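Workshop notebook, Zirnico bench - Saturday
Entry by Zuweira Yakubu, for the record and for colleagues on the Plaltadow site

Purpose of this entry: to set down how work at the small-parts bench has changed with the two-arm cell, and to list the matters still open before the May review.

The bench was formerly staffed by two people per shift. The cell now takes the handling, and one operator attends it. Kwabena Laryea had the morning. Mariama Kwofie moved to the inspection desk, where the backlog had reached 4,000 items. No position has been removed, and management has confirmed this in writing to both operators.

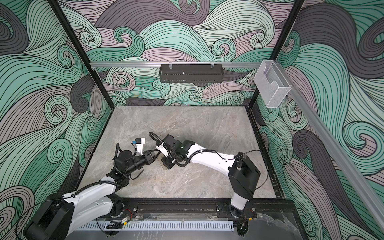 Does the attending operator still need to know the hand method?
Every operator assigned to the cell must remain signed off on the hand method, and is to practise it for one full shift each month. The Ankrah training sheet applies without change.

Kwabena asked that the duties of the attending operator be written down properly. At present they are passed on by word of mouth, and the two shifts do not agree. One shift treats a pause as a matter for the operator to clear. The other calls Fuseini Abubakari each time, and he has other work. I have drafted the following and would welcome corrections in the margin.

Pause under 3 minutes: operator clears it and logs it.
Longer pause, or a second pause on the same part: call Fuseini.
Any part found out of place: stop first, then retrieve it by hand.
Log entries to carry initials and the time.
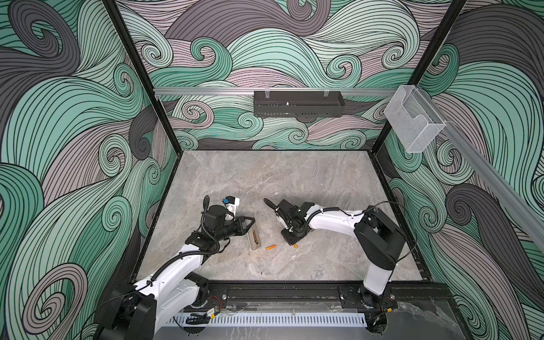

Two-arm cell, small case and orange battery on the bench top.

On the matter of pace, Mariama reported that attending the cell is less tiring on the wrists and more tiring on the eyes. She found it difficult to remain attentive when little was required of her. I consider this a fair concern. We propose that nobody attend the cell for more than 2 hours without a change of task, the exchange to be with the inspection desk. Graça Frade is to check whether the roster allows it.
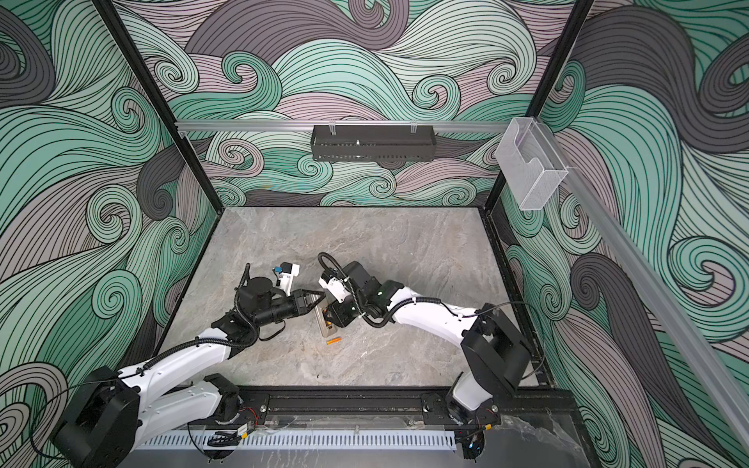

The roster question is harder than it looks, as the inspection desk requires a separate sign-off and only Mariama and Graça hold it. Kwabena has asked to be put forward. I support the request and have sent his name to Zindell, who run the course. If he is accepted, the exchange can begin on the day shift. The late shift will have to wait.

A further point on targets. The wall sheet still shows 100 parts per person per shift, a figure set for hand work. It means nothing at the cell and has caused some ill feeling. I have taken the sheet down - a replacement should measure the bench as a whole, with pauses shown separately.

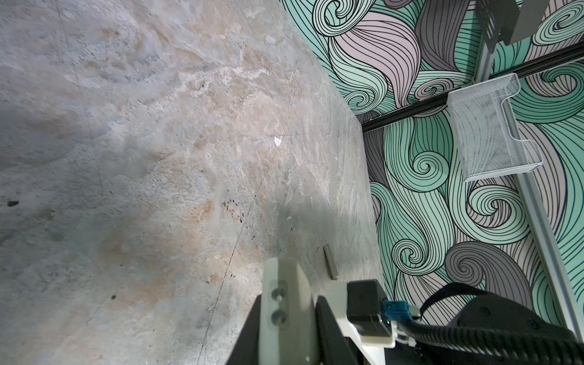
Bench Operations Group, Plaltadow

Still open:
Floor check at shift change. Small parts on the concrete are a slip hazard and are to be picked up by whoever is handing over. Not yet in the written duties; to be added.
Stool height at the attending position. Kwabena finds it low.
Log book is nearly full. Graça to order another of the same ruling.
Fuseini to state in writing which hours he can be called.

Draft duties are pinned inside the cupboard door. Initial them when read. - Z.Y.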